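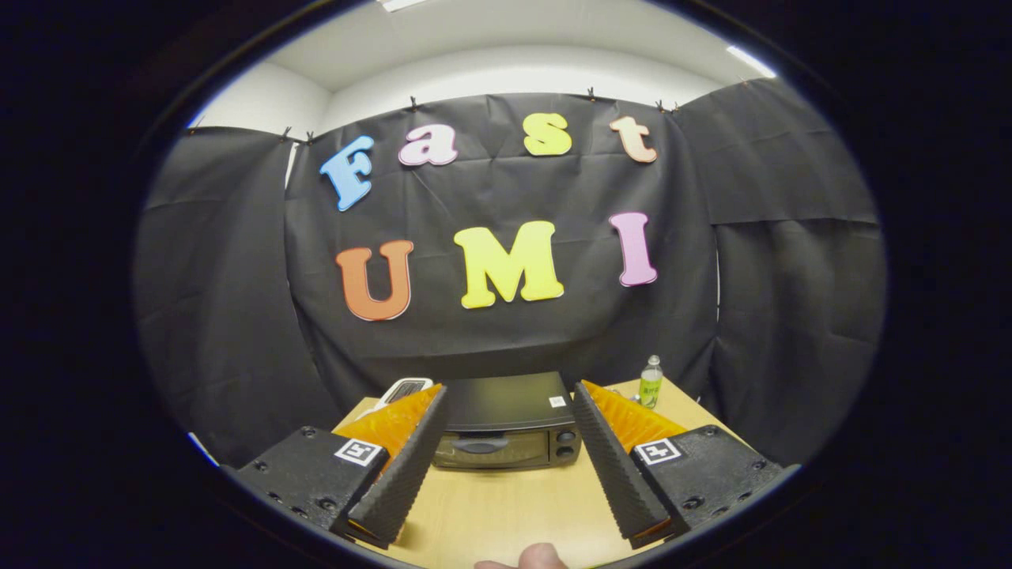

A parent at our Lellstead branch asked me on the phone last week whether six is too old to start the cello. Nope! I get that one a lot, so I figured I'd put it on the About page.

October, posted by the Sternik office

I started Sternik Strings in Hiltthorpe with 8 students and a very patient landlord upstairs. Now we teach violin, viola and cello on both sides of the river, kids and grown-ups (my oldest beginner is 71 and loves scales, go figure). Lessons run 30 minutes. You can rent an instrument from us by the month, and the first lesson is free.

Comments

Altıntaş: Do you still do the Tuesday evening group? My daughter misses it.

Sternik office: We do, at 6, and she's welcome back!

violamom: Parking behind the bakery is easier, FYI.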